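私たちについて

はじめまして、Kitportです。私たちは、議会の記録や選挙公報、政党の声明文をじっくり読んで、普段のことばで書き直して届けている小さな編集部です。政治の話は難しい、怖い、けんかになる、と思われがちなのですが、読んでみると本当に面白い! その面白さをひとりでも多くの人に知ってほしくて、毎日せっせと原稿を書いています。

始まりは、Dornnessという町の議会報を読む会でした。最初の号は手刷りで58部。駅前で配ったら昼前にはなくなってしまい、次の日に「続きはいつですか」と電話をいただいたときのうれしさは、今でも編集部の語りぐさです。今では紙版を毎月2000部刷り、ウェブ版も同じ日に公開しています。
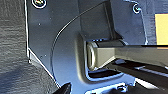
細部のアップ

扱っているのは、大きく分けると議会と選挙のことです。誰がどの議案に賛成し、どんな理由を述べたのか。与党の中で意見が割れたとき、それぞれの陣営は何を根拠にしているのか。大臣と副大臣では権限がどう違うのか(これは質問がいちばん多いテーマで、書くたびに私たちも条文を引き直しています)。こうした話を、見出しだけで終わらせず、もとの発言までさかのぼって紹介します。

看板の連載は「Odholm」という名前で、ひとつの論争を賛成と反対の両方の文章で追いかけるものです。公開書簡が出れば全文を読み、反論が出ればそれも全文を読みます。長いです。時間もかかります。でも、書き手が怒っているときほど論点の順番に性格が出ていて、読み比べはたまらなく楽しいのです。 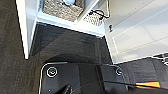
連載で取り上げた文書は、出典と一緒に資料庫「Igwe」に入れています。登録数は現在1194点。議事録の抜粋、候補者の配布物、演説の書き起こしなどを、日付と発言者の役職から探せるようにしました。学校の授業や地域の勉強会でも自由に使っていただけます。申し込みはいりません。誤字を見つけたら、ぜひ教えてください。直すのも大好きです。

私たちはどの政党からもお金をいただいていません。運営費は購読料と寄付でまかない、収支は毎年2月に公開しています。編集部員にもそれぞれ支持する考えがあり、会議ではかなり激しくやり合います。記事に意見を書くときは「意見」と明記し、事実を伝える記事とはページを分けています。間違えたときは、記事の冒頭に訂正を載せ、もとの文も読めるように残します。

読者のみなさんからのお便りは、編集部のいちばんの燃料です! 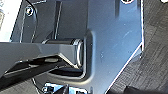 Dornnessの読者より:副大臣の任命手続きの回、家族で回し読みしました。父とは支持する政党が違うので選挙の話は避けていたのですが、同じ記事を読んでからだと落ち着いて話せます。ただ、比例代表の計算の説明は少し急ぎ足でした。もう一度、ゆっくりやってもらえませんか。

ご意見のとおりで、比例代表の回は書き直しました。図を増やし、計算の途中も省かずに載せたところ、ページ数が倍になりました。それでも最後まで読んだというお返事がたくさん届いて、編集部一同すっかり気をよくしています。次は委員会の仕組みを、同じくらいしつこくやるつもりです。

公開の読書会も続けています。これまでに79回開きました。夜7時に始めて、議事録を声に出して読み、気になったところで止めて話すだけの会です。予備知識はいりませんし、聞いているだけでもかまいません。初めての方が何気なく口にした「この人、質問に答えていませんよね」のひとことから、特集がまるごとひとつ生まれたこともあります。 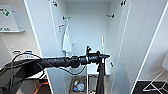

会の記録は、参加した方の了解をいただいたうえで、要点をまとめてウェブ版に載せています。遠方の方は、前もって質問を送っていただければ当日読み上げます。

一緒に書いてくださる方も募集中です。政治学を学んだことがなくても大丈夫。長い文章を最後まで読むのが苦にならず、自分と反対の意見をきちんと要約してみたいという方なら大歓迎です。まずは最近読んだ議事録か声明文をひとつ選び、その感想を問い合わせ欄からお送りください。お返事には少しお時間をいただきますが、必ず全部読みます!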